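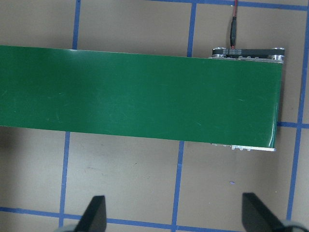 How My Robot Club Taught Two Arms to Share One Belt

Hi! I'm Ladi Garba, and I help run an after-school robot club called the Waltside Sorters. If you're between 8 and 12 and you like taking pens apart to see the spring, you'd fit right in. This page is about our big project this year, which we call Manik. (Manik isn't short for anything. We voted, and it beat "Sir Grabs-a-Lot" by one vote, and I'm still a little sad about that.)

Manik's job sounds easy. One robot arm puts a part on a conveyor belt. The belt carries it along. A second arm picks it up at the other end and drops it into a bin. You could do that with your own hands while eating a sandwich! But you've had years of practice picking things up, and you have eyes and skin and a brain that are all very good friends with each other. A robot arm starts out knowing pretty much nothing.

What is a conveyor belt, anyway?

You've seen one at the grocery store. It's a loop of stretchy stuff wrapped around a roller at each end. A motor turns one roller, the roller grips the loop, and whatever is sitting on top goes for a ride. When the belt gets to the end it curls under and heads back the other way, upside down, and then comes around again. It never runs out because it's a loop!

Ours is green. Our motor turns the roller with a smaller belt that has teeth on it, called a timing belt. Look at a bike chain next time you're near a bike. The chain can't slip because each link sits on a tooth. A timing belt is the same idea but made of rubber, so it's a lot quieter.

Making a map out of tape

The first thing the club did was put down tape. Lots and lots of blue tape, in long straight lines, until the whole table was a big checkerboard. Rodrigo Torres, who teaches fifth grade and runs the club with me, wanted every line perfect. The kids wanted to be done by snack. We ended up somewhere in between, so if you spot a wobbly line, that was snack time.

Why bother? Well, when you're talking to somebody about a table, you can say "over there by the thing." Then they go "which thing?" and you go "the thing!" and five minutes are gone. With squares you can say "move it one square toward the window" and everybody knows what you mean. The grid is for us people, mostly. The robot keeps its own numbers.

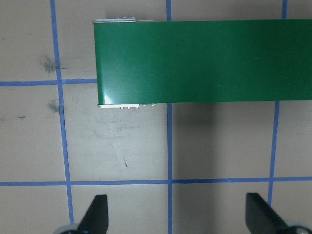 How does a robot arm know where its hand is?

It adds up its joints. Every place the arm bends has a little sensor inside that measures how far it has turned. The arm's computer knows how long each piece of the arm is, so it takes all the angles and all the lengths and works out where the hand has to be.

You can do this too. Close your eyes and touch your nose. You didn't look, but you got there, and that's because your body keeps track of your elbow and your shoulder all day long without asking you.

The hand at the end is called a gripper. Ours has two fingers that move toward each other and away again. They don't curl like yours do. It's more like clapping very slowly with two stiff mittens. The hard part is the squeeze: too soft and the part slides out, too hard and it can get crunched. The kids started with a squeeze setting of 50 and went down a little at a time from there. We finally stayed at 18, and if you want to know what happened at 50, ask the grape. (We practiced on a grape. It was a short practice.)

The controls

Each arm has a teach pendant. That's a tablet you use to move the arm bit by bit and save the spots you like. You move the hand above a part and save it. You move it down and save that too. Then close the fingers, save, go up, save. When you press play, the arm goes through all your spots in order, like connect-the-dots.

There's also a big red button. It's the emergency stop, and every single kid learns that button before they learn anything else. You press it if an arm is going somewhere you didn't plan, or if somebody reaches over the table, or if you've just got a bad feeling. You never get in trouble for pressing it! One of our third graders pressed it because the arm "looked like it was thinking," and we all said thank you and checked the program.
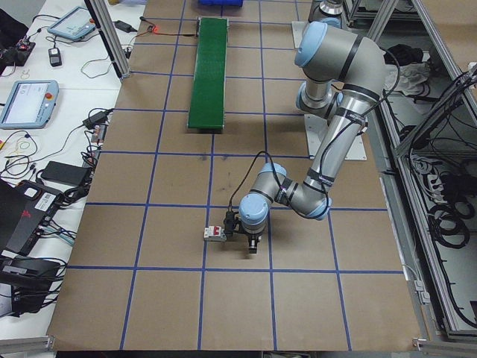
So once you have your spots saved, you run the whole thing slowly. Really slowly, so slowly that somebody always asks if it's broken. Going slow gives you time to see a mistake coming. We watch the fingers and we watch the elbow too, because everyone forgets the elbow. You can have the hand in exactly the right place and the elbow about to bonk into something.

We pick up all sorts of parts. Circuit breakers are a favorite, which are the switches that shut off the power in a house when too much is flowing. They're small and chunky with flat sides, and flat sides are a gripper's best friend. Round stuff rolls. Floppy stuff flops. Ask me about the sock sometime.

Taking turns

Two arms and one belt means they have to take turns, just like you and your brother with the good chair. We gave each arm a rule. Arm One can't put down a new part until Arm Two has picked up the last one. When Arm Two has it, its computer sends a tiny message that means "got it, your turn."

Before we had that rule, the parts piled up at the end of the belt and one went over the side. The kids named that kind of crash a Dindedness, after the noise it made, and now they put it in the club notebook. "Dindedness at 4:15. Belt too fast." Real engineers keep notebooks like that, only with more boring words. 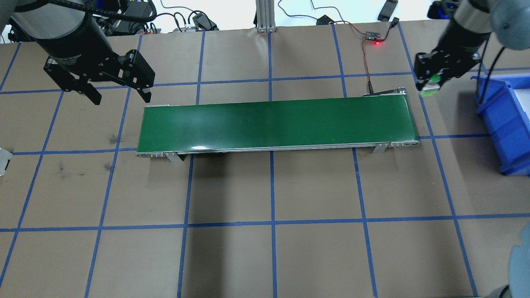

Two arms, one belt. The gripper on the right is holding a green part.

How well does Manik work?

Pretty well, and then sometimes not at all. In December we ran 188 parts down the belt over a bunch of club meetings, and 9 of them went wrong. The kids drew a chart with a sad face for each miss. Most of the sad faces came from parts that were set down crooked, so that's what we're fixing next.

In the spring we're taking Manik to the Akande Cup, where teams show off a machine and explain it to the judges. The explaining is half the score, so we've been practicing on little sisters and grandpas.

Try it at home

You need a long strip of paper, two pencils, some tape and a friend. Tape the ends of the paper together to make a loop and put a pencil inside each end. Pull the pencils apart until the paper is snug. Now put an eraser on top and turn one pencil while your friend holds the other one. Does the eraser ride along? If the pencil spins and the paper just sits there, wrap a rubber band around the pencil and try again.

Then take turns with one friend loading and one unloading, no talking allowed. See how fast you can go before you get your own Dindedness!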